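The Cup Problem
Speaker notes, Dristden branch library, July 5, 2023
(Slides in brackets. Breathe before the joke.)

Opening. Thank the room. Admit I was asked to speak on "beverage culture" and have narrowed it to cups, specifically the plastic kind nobody remembers buying.

Show of hands: who has one in the bathroom? Who has one in the car? Keep hands up if it's the same cup. (Wait. Somebody always keeps a hand up.)

Start with the basics. A plastic tumbler is wider at the top than at the bottom, so it stacks and comes out of its mold. It has no handle and no opinions. Pink is the color I own most of, through no decision of mine.

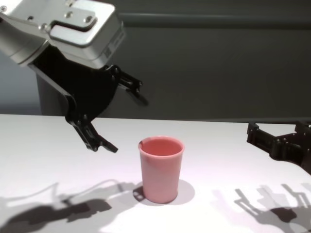
Then the Moder years. Moder was the café on the corner that served tap water in cups like these and coffee in very serious ceramic. Guess which ones walked out the door. The owner told me they replaced 2000 tumblers before closing. The ceramic is presumably still there, being serious.

Slow down for the stacking part. Two cups of the same make nest nicely. Two cups of nearly the same make nest forever. I have a pair from Brirnora that went together in March and are now, for all practical purposes, one thick cup. Tips I have been given: ice in the inner one, warm water around the outer one, patience. Skip patience if running over.

Color. People say cups fade. What people call red, coral, salmon and pink may well be one cup at four times of day. I once argued this at dinner for roughly 5 minutes and was asked to clear the table. Put a cup by itself on a white surface and it looks like a purchase. Put it back in the cupboard and it's clutter again.

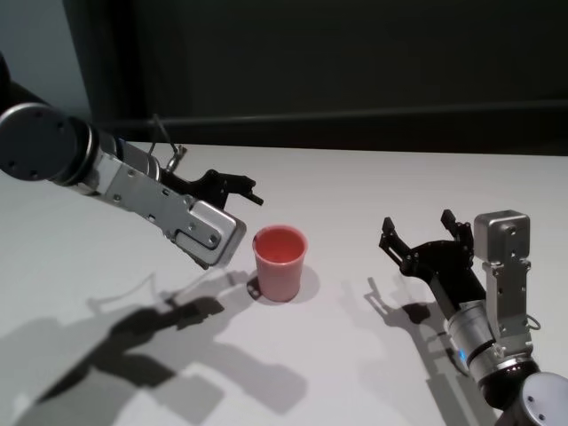 A reader of my Wihongi newsletter wrote in to say that her household gave up on glass entirely after the second toddler, that she now serves wine to adults in plastic tumblers, and that no guest has ever complained to her face. Read this out slowly. Let the wine people suffer.

My reply, if asked: rinse them by hand, store them rim up, and stop apologizing to guests.

Last bit, only if there's time: the cupboard audit. Take everything out, match what matches, put back what you use. I did mine before this talk and kept two. The rest are on the table by the exit. Please take one home. Lids are in the bag underneath, and I can't promise any of them fit.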